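Hidel 随身报警器用了一个冬天,说说感受

2019年2月10日

先交代一下,这东西是我自己掏钱买的,645块,包邮,没人给我寄样品,也没人让我写。年前我们这边出了一起绑人的案子,一对夫妻在自己家里被带走,后来人是平安回来了,可是同事群里连着好几天都在聊这个,聊得我晚上上厕所都要先听听楼道的动静。然后我就下单了。
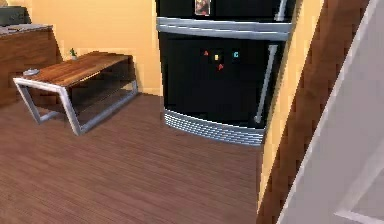
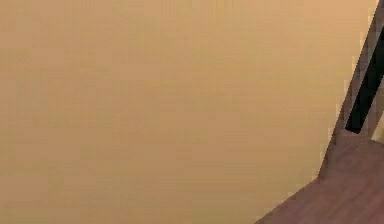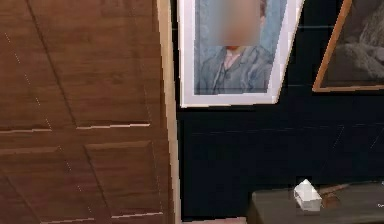
从上往下:冰箱,墙,木门

Hidel 是 Veltmont 旗下的牌子,主机比火柴盒大一圈,扁的,可以夹在腰带上,也可以拿绳子挂脖子上。功能说起来就一件事:你按住中间那个键,它就把定位发给你事先设好的联系人,同时往外拨电话,对方接起来能听见你这边的声音。侧面还有个拨片,拨过去是静音求救,机器不亮不响,悄悄发。我买它就冲着这个拨片。网上便宜的那种一拉就尖叫的小喇叭我也有一个,挂在钥匙上,地铁里被人挤掉过一次插销,整节车厢都看我,从此再没带出门。

开箱没什么好讲,主机、磁吸充电线、挂绳、一张快速指南。指南只有巴掌大,字小得要命,我老花还没到呢,看着都费劲。完整说明书要去官网下,而且藏得很深,我翻了好半天才在“售后”里面的“其他”里找到。

设置这一步我要扣分。App 注册要收验证码,我第一次死活收不到,换了个手机号才行。联系人最多能加五个,每个人都得在自己手机上点确认,不确认就等于没加。这个设计我能理解,总不能随便拉个人进来半夜吵人家,但界面上对“已邀请”和“已确认”用的是同一种绿色!我以为我妈早就加好了,其实她那条短信压根没点开,过了一个星期我才发现。这种产品在这种地方含糊,我真有点来气。

再说重点,触发。要按住三秒才算数,松早了不发。我在家、在单位、在地下车库都试过。地面上的情况很不错,Victor Muriithi(我同事,五个联系人之一,被我折腾得最惨的一个)那边收到短信最慢的一次是20秒,定位点落在我们单位大门口,差了一条马路,可以接受。地下车库就不行了,负一层还能发出去,定位是停在入口的旧位置,负二层完全没有反应,机器震一长两短表示失败,上到地面它会自动补发。补发这个功能宣传页上居然没写,我觉得应该写,挺有用的。

静音模式试了四次,四次都发出去了,机器本身确实一点声音都没有。问题是拨片太紧,戴薄手套拨不动,冬天你让我先摘手套再求救?而且拨完以后手上没有任何反馈,你不知道它到底有没有在工作。我给客服提过,希望加一下很轻的震动,哪怕做成可选的也行。客服回得挺快,说“已记录”,记录到现在。

误触发过一次,放在包里被保温杯顶住了。那天晚上我在看电影,手机调了静音,出来一看十几个未接来电,我妈差点报警。回去以后我在 App 里找到了“取消窗口”,打开以后触发前会先给你几秒钟反悔的时间。默认是关着的。放包里的人建议打开,挂身上的就别开了,这个看你自己怎么带。

电池,官方写待机七天,我五天一充,差不多能到那个意思,天特别冷的时候掉得快一些。低电量会给你自己发提醒,也可以设成同时提醒联系人,这个选项我给老人用的话一定会打开。磁吸线吸力一般,放床头柜上翻个身碰一下就掉了,早上起来发现一夜白充,我中招好几回。

费用别忘了算。机器里自带卡,头一年服务费包在价格里,第二年开始要另交,购买页面上这行字是浅灰色的,很小。我不反对收钱,流量总要有人付,写大一点不行吗。

对比一下别家。Latico 那款我借来用过几天,外壳做得更精致,App 也漂亮得多,但是没有静音求救,一按就是大喇叭,我个人不考虑。Guillot 的是手表样式,给小孩和老人戴很合适,我嫌表盘太厚,袖口塞不进去。论坛上有个叫 Mirko Fabbri 的人写过很长的横评,他把 Guillot 排在前面,理由是戴在手腕上不会落在家里。这条我服气,因为我已经把 Hidel 落在家里不知道多少次了,有一回还是在洗衣机旁边找到的。

店铺页面上现在有2268条评价,我下单前往后翻了很多页,差评主要集中在验证码和充电线,跟我遇到的一样,说机器坏掉的倒不多。

还有件事想跟要买的朋友说一下。这玩意儿买回来一定要跟联系人坐下来讲清楚,收到短信以后先干什么、后干什么。我第一次测试没提前打招呼,结果我表弟回了我一个“?”,然后就去洗澡了。后来我们约好,收到以后先打我电话,打不通或者听着不对劲就直接报警,把定位和时间报给接警的人,别自己往那边跑。这套流程写在纸上贴在我妈那边的电话旁边了,她嘴上嫌我神经,纸倒是一直没撕。

优点:静音求救好用,地面上发得快,失败了会补发,小,轻。
缺点:拨片紧,静音没反馈,联系人状态看不清楚,充电线一碰就掉,续费说明写得太小。

五分我给三分半,晚归的、一个人住的、经常跑外勤的可以考虑,预算紧的等等活动,听客服说3月会降价。我妈那台我也打算到时候再买,颜色她要红的,目前只有黑和灰。

补充:评论里有人问能不能换成自己的手机卡,不能,卡是焊在里面的。挂绳的扣子用力一拽会自己脱开,防勒脖子用的,别当成质量问题去退货。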